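Suvum is hiring: Packing Lead, Robot Line (full time, day shift)

Posted 11 October 2018

We put together desk kits for schools and small offices. A customer picks what they want from our list, we pack it into one box, and it goes out the same day if we can manage it. In March we started using robot arms for the first part of the packing, and the work on our floor has changed enough that we need a new kind of job to go with it. This is that job!

What the robots do and what people do

Until this spring, every kit was packed by hand from start to finish. A packer in the busy weeks before school starts could reach into the same bins 2,000 times in a shift, and a lot of us went home with sore wrists. The arms now take on the plain picking: staplers, highlighters, markers, the small stuff that comes in every order. People handle everything that needs a second look, such as odd-sized items, gift notes, paper goods that crease easily, and the final check before the tape goes on.

The arms are good, but they learn from us. When we add a product, someone has to lay it out on the table in all sorts of ways, watch how the gripper takes hold of it, and tell the software team what needs fixing. Right now that someone is Dima Saab, who packed by hand here for years and now runs the Flamel cell (our first one – the second is called Nusel). She has more product launches coming than she can cover, and she would love a partner.
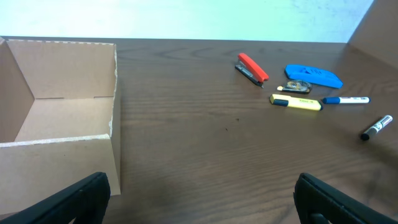 You would spend most mornings at the table with new items and most afternoons on the floor with the packing team. We carry 400 products and only 100 of them are cleared for the arms so far, so there is plenty left to try. Some will be easy. Some will drive you a little crazy, and we hope you enjoy that kind of puzzle.

Your week would include:

Setting up picking trials and writing down the results in plain words
Pausing and restarting the arms, and clearing dropped items
Deciding with the packers which products should stay with people
Showing co-workers how to run a cell, one or two at a time
Packing by hand when orders pile up (all of us do, managers too)

Who we're looking for

Warehouse, packing, kitchen or shop experience all count. You don't need a degree and you don't need to write code. We do need someone patient who notices small things and is comfortable telling an engineer that an idea isn't working. You should be able to stand for much of the day and lift 20 pounds.

About jobs here

People ask, so we'll say it: no packer was let go when the arms came in. Four moved to checking and returns, with paid training, and hand packers still have a say in what gets automated. That will be part of your job too, and we take it seriously.

How to apply

Send a short note to Ezequiel Galindo, floor manager, through the jobs page or drop it at the front desk of the Aoun building. A resume is fine but a few honest paragraphs are just as welcome. Everyone we interview gets a paid half day on the floor – come try the arms and ask the packers anything you like.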